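Mistlow Evening Classes
Home Workshop Basics, Session 8: Color in the Work Area

Welcome back, everyone, and thank you for bringing in your paint cards last time (I have never seen so many shades of cream!). Tonight we leave shelving behind and spend our two hours on color, a subject I could happily talk about until they lock the building.

Start with what you want to find quickly. Tools are mostly dark or silvery, and they vanish on a brown bench or a gray floor. Before you buy any paint at all, lay your pliers and your smallest screwdriver on a few scraps of painted board and step back to the door. Squint a little. You will know soon enough which board is doing its job.

A word on finish. Gloss wipes clean but throws the light back at you, especially under a bare bulb. I like satin, and the Grerthorpe handout from December has my notes on priming, so do dig it out if you still have it. 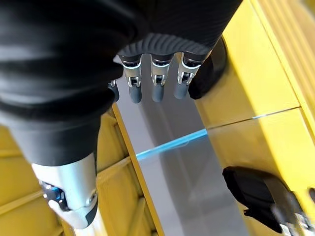 Yellow is the color I get asked about most, and people are often a bit afraid of it. They picture a whole garage the color of a lemon and back away! But you can keep it to a panel or a cabinet side and still get plenty of good from it. Look at how sharply the dark curved thumb stands out with bright yellow behind it, and then think of a black-handled chisel hung up at home. Recessed sections and straight seams, like the ones on the yellow panel at the left, need a small brush first and the roller afterward.

For next time: paint 2 sample boards, one pale and one strong, and let them dry overnight. Please write the name of the paint on the back in pencil.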